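Restored version of "The Salt Door": runtime, missing reel, and the dub

ferrotype
I picked up the Grirnby disc of The Salt Door last month and have a few questions about the transfer. The sleeve lists the restored cut. My old tape from the Clurkard label is six minutes shorter, and I can't account for all of the difference.

What I have matched so far:

The desert march is longer on the disc by two shots. The throne room dance is complete. The scene where the high priest reads the tablet has a different ending, with the priest walking out of the room and no cut to the eclipse.

That leaves a gap of several minutes. Has anyone done a full comparison?

marlpit
Check the frame rate before you count anything. The Clurkard tape was a PAL master. PAL runs about four percent fast, so a film of normal length comes out several minutes short with nothing removed. Your missing material is mostly speedup.

ferrotype
The tape is NTSC. I'm in Ohio.

marlpit
The tape format is NTSC. The master it was converted from was PAL. Clurkard bought finished masters from European distributors and had them converted. You can hear it in the music. The main title is close to a semitone sharp on the tape compared with the disc.

ferrotype
Just played both. You're right, the tape is sharper. I withdraw most of the question.

old_reel_6
Pitch alone doesn't settle it. The disc could be the one that's wrong. Grirnby worked from two elements, an Italian negative for reels one through four and a print for the rest, and the audio on the print section was laid in from a different source. Listen to the queen's voice before and after the reel change. It drops slightly.

marlpit
It drops because she was redubbed. The actress in the English version was replaced for the second half of the picture. This has been known for years.

old_reel_6
Known by whom? The only source I've seen for it is one line in the Pralari fan newsletter, and the writer didn't say where he got it. I have the English continuity script. It lists one voice for the queen all the way through.

marlpit
A continuity script records dialogue and shots. It wouldn't necessarily record a change of dubbing cast made later in the studio.

old_reel_6
This one has the dubbing cast typed on the last page. One name for the queen. I accept that it could have been typed before a change. I don't accept that a newsletter line outweighs it.

tallow_street
Can I ask a basic question. In the restored cut, is the goddess supposed to be the same person as the queen or her mother? I watched the disc with my brother and we came away with different answers.

ferrotype
Same person. The prologue has her drinking from the cup and the narrator says she won't grow old. Everything after that is her waiting for the explorer to return in another body.

old_reel_6
In the English version, yes. In the Italian dialogue the woman in the prologue is addressed as the founder of the city, and the queen later calls the founder her mother. The English script dropped the line. So your brother may have been reading the subtitles.

tallow_street
He was. I had the dub on at home the first time. That explains it.

marlpit
The novel has them as the same person and the film is an adaptation of the novel. I'd treat the Italian line as an error.

old_reel_6
The film takes a title and a desert from the novel. The novel has no volcano, no gladiators and no reincarnated explorer. I wouldn't use it to correct the screenplay.

Melina Antoniadis
I wrote the notes for the earlier Papadakis release, so I can answer some of this.

1. Speed. marlpit is correct about the Clurkard tape. It came from a 25 fps master. When you slow it to 24 the picture content differs from the disc by 80 seconds. That covers the two desert shots, the rest of the dance and the tablet scene.

2. Audio. The change at the start of reel five is a change of source. The magnetic track for the English version survives only for the first half. The second half is taken from the optical track of a release print, which has a narrower range. I compared sustained vowels on both sides of the join and I hear one performer. I can't prove it.

3. The prologue. The Italian line is deliberate. It also appears in the treatment, where the mother is named. The English adapter cut it to match lip movements in the close shot, and the result changes the plot.

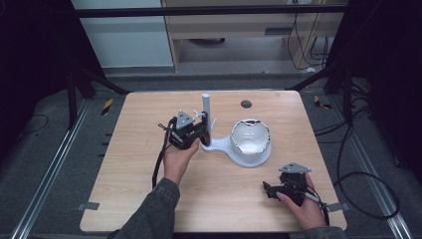

4. The eclipse. There were two endings for the tablet scene. The export version used the stock eclipse footage because the priest's exit was damaged in the duplicate negative. The Italian negative has it intact, which is why you only see him leave on the disc.

If anyone has a tape with both the exit and the eclipse, I'd like to know the label and the catalog number. I've had one report of this and couldn't confirm it.

ferrotype
Thank you, that clears up the whole thing. 80 seconds is very close to what I get from adding up my notes.

marlpit
On item 2, did you compare against the trailer? The English trailer uses second-half dialogue, and it would have been mixed from the magnetic track if that still existed at the time.

Melina Antoniadis
I have a trailer but the narrator talks over most of it. There are 21 words from the queen in the clear, and all but one short line are from the first half. The short line is shouted. It isn't enough to work with.

old_reel_6
My print of the trailer is a different edit, without the narrator in the volcano section. I can send a capture of the audio. It's mono and has a lot of hiss, but the dialogue is clean enough to compare.

Melina Antoniadis
Please do. A flat transfer with no noise reduction, if you can. Noise reduction removes the part of the signal I need.

marlpit
I'd want to hear that as well. If it matches the first half I'll drop the replacement theory.

tallow_street
Unrelated to the audio, but does the Papadakis release have the Italian track with English subtitles? The Grirnby subtitles run late in the arena scene for me, by nearly a full line.

Melina Antoniadis
It does, but it's out of print and the picture is softer. The late subtitles are on the Grirnby disc itself, your player is fine. They drift from the start of reel five and come back into sync when the volcano erupts.

old_reel_6
Confirmed here on two players. Capture is running now, I'll post when it's done.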